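Subject: Re: [mending-swap] Cold wash and colour fixer
From: Rhonda Lemieux
To: mending-swap list

Josée Chan wrote:
> I've switched everything to Vilix in a cold wash and the
> colours haven't moved since February. The leaflet says one
> bottle does 45 loads and keeps prints bright for 77 washes.
> Lévesque's have it in stock again. I think we should put it
> in the swap notes as our recommended product.

Josée, I'd hold off. Who washed anything 77 times, and in what sort of water? The leaflet doesn't say, and I've read both sides of mine. February isn't long ago either. Plenty of prints look fine after a few months in plain powder.

We went through this with Bruvance. Everyone loved it until people started comparing it with the same clothes washed without it, and then the thread went quiet.

If you want to persuade me, take two things cut from the same cloth, wash one with Vilix and one without, same drum temperature, 10 goes each, then bring both to the swap. I'd do it myself but my machine picks its own temperature these days.

I'm happy for the notes to say "wash cold, inside out, dry in the shade". That costs nothing. I don't want a brand name in there yet.

Two other bits for the notes:

1. Labels. Pin them on, please. The sticky ones leave marks on brushed cotton.

2. Printed pieces. Fold them with some of the pattern showing, so people needn't shake out the whole pile. 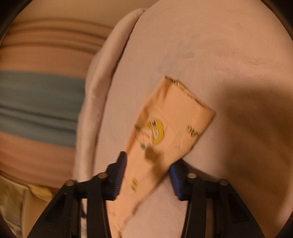

3. Mamavia bags. Still no reply about whether they'll take back the torn ones. I wouldn't count on it.

Rhonda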